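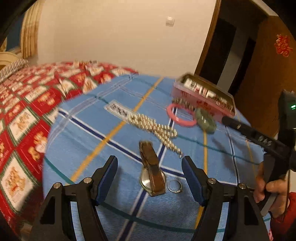 Sorting out a jewelry drawer, where do you put everything?

gouellet
Posted Sunday, January 18, 2026
I'm finally going through my accessories. Watch with a brown leather strap, a thin ring, some bangles, a chain, beaded stuff. I have one pink box and it won't all fit. Looking at the Lidska tray with 10 compartments or the Feltell roll. Anyone use either?
Garnet Ouellet

plainhook
I have the Lidska. Fine for rings. The compartments are too small for a thick bangle, so mine ended up on a mug stand.

tess_r
Get the roll. I've had a Feltell for nearly 3 years and it fits in a dresser drawer.

plainhook
A roll is no good for bangles either. They make a lump and it won't close.

tess_r
I keep six in mine. It closes.

marlow20
Whatever you buy, keep the bangles apart if one is stone. I chipped a jade one by storing it against a metal cuff.

gouellet
Mine is green and mottled, no idea if it's real jade. I'll wrap it anyway.

marlow20
A sock works. Fasten the chain before you put it away too, or it knots.

plainhook
Disagree, I hang chains open from a hook. Never had a knot.

tess_r
Also lay the watch strap flat. Mine creased where it was folded and stayed that way.

gouellet
Leaning toward the tray, with the bangles in the pink box.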